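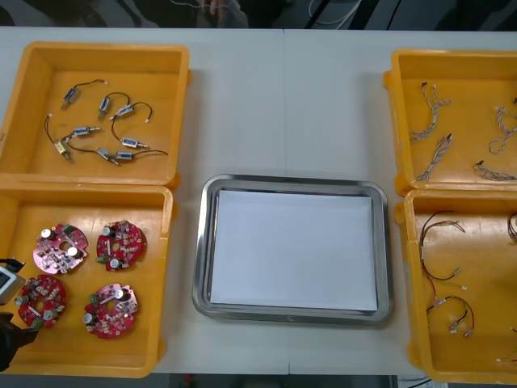 The kitting table, with parts bins on both sides and the steel tray in the middle.

Kitting Cell FAQ: What We Bought, What It Cost, What I'd Budget Next Time

I run the small assembly shop at Plistness, and ever since I posted that we were putting a robot arm on kitting I've been getting the same emails over and over. So I've put my answers in one place. All prices are in US dollars and they're what we paid, so yours will be different!

What does the cell do?
It gathers parts for one kit into a tray, and a person takes it from there. Our kits are built from solenoids, round red circuit boards, twisted wire harnesses and red-and-black cables. Boring work, and exactly the kind of thing my people were glad to hand over.

Why didn't you start with the assembly itself?
Because I've seen what that quote looks like (ouch). Kitting is picking things up and putting them down, and even that kept us busy for months. Screwing boards down can wait until we know what we're doing.

How much should I set aside beyond the arm?
More than you think. The arm is the number everybody asks me about, but the small stuff is what sneaked up on me. Our table, bins, trays and brackets came to $1918. Spare gripper fingers were another $256, and I'd order those on day one, since waiting for a set to ship cost us most of a week in May.

Do I need fancy bins?
We don't use any. Ours are orange-yellow plastic, shallow and open, with thick rounded rims. Shallow matters, because the gripper has to get down to the parts without bumping the sides. I first bought a deep set from Illgate and they're now full of rags.

What about the tray?
Stainless steel with rounded corners, and we lay a sheet of plain white paper in the bottom. Paper is cheap! If your parts scratch easily, price out a proper liner, but I'd try paper first.

Which parts give you trouble?
Anything with a wire on it. The boards are easy, you can set them out two by two and they stay put. The solenoids have thin leads that go wherever they like, and the cables love to loop over each other. When you ask for a quote, send the vendor a box of your real parts, wires and all. Harel quoted us from drawings, Massawe asked for samples, and the Massawe quote was the one that held up.

Did you pay for outside setup?
Yes, and I'd do it again. I bought a block of setup help for $3000 and used every hour. We tried to save money by mounting the gripper ourselves and ended up calling them in to redo it, so learn from me there.

How much floor space do I need?
Less than I feared for the table, more than I planned for everything near it. Leave room for someone to reach the bins and swap them. Tape the outline on your floor and walk past it for a few days before you order anything.

What do you spend per year to keep it going?
Last year it was $537 in fingers, cables and replacement bins. I haven't counted my own time in that, and I probably should.

Should I lease or buy?
We bought, mostly because our bank was easy about it. If you only have one product and you're not sure it'll still be around in a couple of years, I'd look hard at a lease. Ask who pays for shipping at the end, and get the answer in writing.

Can I come see it?
Sure! Email the shop first and bring some of your own parts along. Mornings are best, we're usually packing orders after lunch.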